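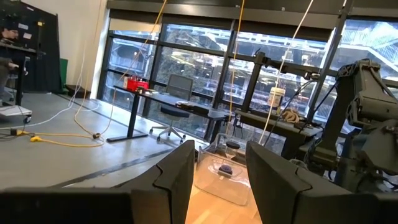 Edit Csizmadia left a comment on the March version of this page asking how many examples a bin task needs before training is worth starting, and whether bad attempts should be deleted. The old page answered neither, so both are covered in this rewrite.

The steps are for a two-finger gripper with a small camera at the wrist, working at a tabletop, with one clear bin and a few small objects. They assume the arm is calibrated and the recorder (we use Wirkik) already saves video and joint positions together.

## Before you start

Write the task as one sentence and keep it where the operator can read it. Ours says: "Take the named object out of the bin and put it down on the table." If two people read the sentence and do different things, change the sentence.

Then check the wrist view:

- Both fingertips should be visible when the gripper is open.
- The bin should be in view at the start pose.
- Clear plastic should show at least some edge. Highlights on the walls are fine, but if the rim vanishes into glare, move the bin a little or change the lights.

Leave the background alone. Desks, cords, windows and people passing by will all be there when the policy runs, so they can be there when you record.

## Recording a set

1. Put the arm in the start pose. Use the saved pose, don't do it by eye.
2. Place the objects in the bin. Vary where they sit and which way they face.
3. Start the recorder and wait 2 seconds before moving.
4. Approach at a steady speed. Slow down near the bin wall, but don't stop unless you have to.
5. Close the fingers, lift clear of the rim, then move sideways.
6. Set the object down, open the fingers and back away.
7. Stop the recorder and label the attempt straight away.

Do 43 attempts per set, then swap operators. Tired operators start to cut the corner over the rim, and the model learns that too.

## What to vary

Change one or two things between attempts and leave the rest. Object position matters most, then bin angle, then which objects share the bin. A lidded container next to something rounded is a useful pair, as the two need different grips.

Record in more than one kind of light if you have large windows. Our Dramton sets were all taken in the morning and the policy was poor by late afternoon.

## Labels

Use 4 labels and no more:

- **clean** -- done in one go
- **recovered** -- slipped or missed, then finished
- **failed** -- not finished
- **void** -- recorder fault, wrong object, or someone moved the bin

Only void attempts get deleted. Keep the failed ones in their own folder; we leave them out of the first training run but use them to test the success checker. Recovered attempts go in with the clean ones. Without them the arm has no idea what to do after a miss.

## How many

For one bin and a few objects, we start the first training run at almost 99 usable attempts. It won't be good. Run it anyway, write down where it goes wrong, and record the next set around those cases -- ours were mostly objects against the bin wall.

## Naming

Folders are site, task, operator initials, set number, for example `pudo-binpick-ec-02`. Don't rename a folder once it has been used in training. The Matar sets were renamed halfway through and we still can't match two of them to their logs.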